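Packing a box on the guest bed

A small gallery from the bedroom at the Burkincombe house, where parcels for family get sorted before they go to the post office in Usby. The table downstairs is too narrow for an open carton, and the floor is hard on the knees, so the bed does the job. It has a firm mattress and a flat cover, and things can be spread out without rolling away.

The rule for this box was simple. Everything that had to go was put on the bedspread first, and only then did packing start. Small items go missing when they are dropped in one at a time over several evenings, and the last parcel had to be opened again after it was taped shut. That cost most of a roll of tape and a trip back upstairs for scissors.

The carton is a plain brown one. It was saved from an earlier delivery and kept behind the wardrobe since July.
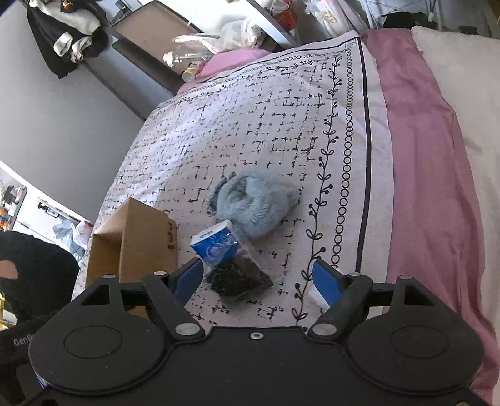
Qaisi wrote in to say that soft things should never go in last. A cloth or scarf on top sinks during the trip, and whatever is under it starts to move. Better to split the soft things between the bottom and the gaps, and keep one firm piece for the top.

That is good advice for a full box. For a half-full one, a cloth can still be useful near the end, pushed down hard at the sides. The test is to close the flaps and tilt the carton slowly. If something slides, it needs more filling. Old newspaper works, and so do clean socks if the person at the other end can use them.

Weight matters too. The last parcel came to 467 grams over the cheaper rate, and there was nothing in it that could be left behind once it was at the counter. This time the kitchen scale was brought up before the tape came out. The scale is small and a carton covers the display, so a mixing bowl goes on first and the carton sits on the bowl. Press the zero button with the bowl already in place.

Other notes from this round:

Bags that crinkle take up more room than they should. Press the air out with a flat hand before placing them.

Small boxes go on their sides against a wall of the carton.

Write the address on a slip of paper and put it inside as well. The outside label can tear.
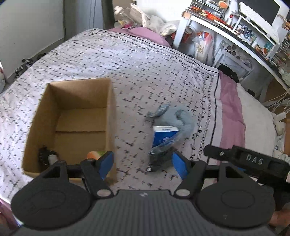

The corners were the next thing to think about. A carton that has been used before is weakest there, and a strip of tape on the inside of each corner helps a good deal. It is easier to do while there is still space for a hand. The bottom seam gets two strips, one along it and one across.

A tape measure is worth keeping within reach. The post office shelf in Usby takes parcels up to 54 centimeters on the long side, and anything bigger has to go to the depot at Velmont, where the line is slower and parking is poor. Measure after the flaps are closed, as an overfull carton bulges.

The list of contents for the form gets written at the bedside, with each thing crossed off as it goes in.

Contact | Copyright Burkincombe House Notes | Back to top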